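Marjorie Garside has bought equipment for the Sugden workshop for 14 years, and she says the robot arm was the first purchase where she spent money before anything arrived. Sugden refits kitchens and storage for rental housing. The arm is meant to open and close cabinet fronts all day so the fitters can check hinges and runners.

"We had quotes from Brornavex and from Preltgate," she said. "Preltgate was cheaper on the arm. Then you added the gripper, the mount and the service plan, and it came out higher."

She asked both firms for a simulation first. Brornavex charged for 20 hours of setup and took it off the final bill. Agnes Aitken, who runs the floor, picked the drawers and doors to be modeled.

"I gave them the awkward ones," Aitken said. "Round knobs, dark cabinets, fronts set close together. If it only works on a bar handle, it's no use to us."

The simulation ran 196 attempts. Of those, 34 failed, mostly on the approach to the knob. Garside used that number to argue for a wider gripper in the budget.

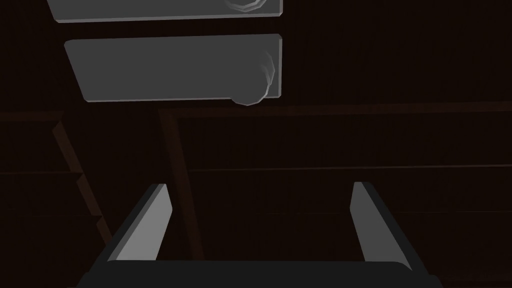 The wider gripper added six weeks to the delivery date, and Garside moved the order to November to fit the next budget year. She has also set money aside for spare fingers.

"I left those out of the first draft," she said. "Agnes sent it back."

Training is still unpriced. Mirnilia, the firm that handles their maintenance, has been asked for a figure.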